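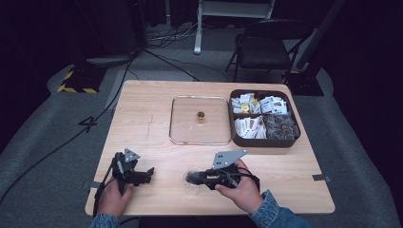
A light wooden table on gray carpet.

Furniture swap returns to the Tumitville library

The furniture swap is back on the lower floor of the Tumitville library, and drop-off is open now. The last one was in July and most of the larger pieces were gone before lunch, so the hours have been changed a little this time.

Tables, chairs, bookcases, small desks, nightstands and lamps are all welcome. Pieces should be clean, should stand level, and should be light enough for two people to carry down the ramp. We can't take mattresses, cribs, recliners or anything with a glass top. Last time we ended up with three glass tops and had to pay to have them hauled to the Cerbridge transfer station.

Drop-off is at the side door on Kuroda Street. Ring the bell and wait, as the person on duty may be at the far end of the building. Please don't leave furniture on the sidewalk after closing. The town counts it as dumping and the library gets the notice.

You'll get one paper ticket for each piece you bring in. A ticket is good for any piece on the floor, whatever the size, so a lamp can be traded for a desk. People have asked whether this is fair. It probably isn't, but the point system we tried two years ago took so long at the desk that the line went out the door. If you have nothing to trade, you can buy up to 2 tickets at $15 each. Ticket sales brought in a little over $3,000 last year and the money went to the new shelving in the children's room.

A few notes on wood furniture, as most of the questions at the desk are about it.

White rings on a tabletop are usually in the finish and can often be taken out at home. Try a soft cloth and a little mineral oil, leave it overnight, and wipe it off in the morning. Dark rings have gone into the wood itself and need sanding. We'll take a table with either kind, but write it on the tag.

A table that rocks may only need a felt pad under one leg. Check it on a hard floor first - carpet hides a short leg very well, and the lower floor of the library is carpeted. If the joints are loose, glue them before you bring the piece in. Ordinary yellow wood glue is fine. Clamp the joint or tie it tight with cord, and give it a full day.

Drawers that stick can be rubbed along the runners with a candle stub. Please empty them too. In July we found a set of house keys, a passport and a good many batteries.

If you are coming for something large, measure your doorway and your stairs before you leave home. Most front doors in the older part of town are narrower than they look, and a desk that won't go in has to come back to us. We hold a claimed piece until closing on the same day. After that it goes back on the floor and your ticket is returned to you.

The Zukitz hardware store is lending a hand truck and moving blankets again. Both have to stay on library property, so bring your own rope or straps for the car. The loading space on Kuroda Street has a 22-minute limit, which is enforced.

Drop-off closes on September 9, 2025, and the swap opens the next morning at ten. Anything left at the end goes to the reuse shop in Cerbridge. If you want your piece back in that case, tell the desk when you drop it off and we'll put a yellow tag on it.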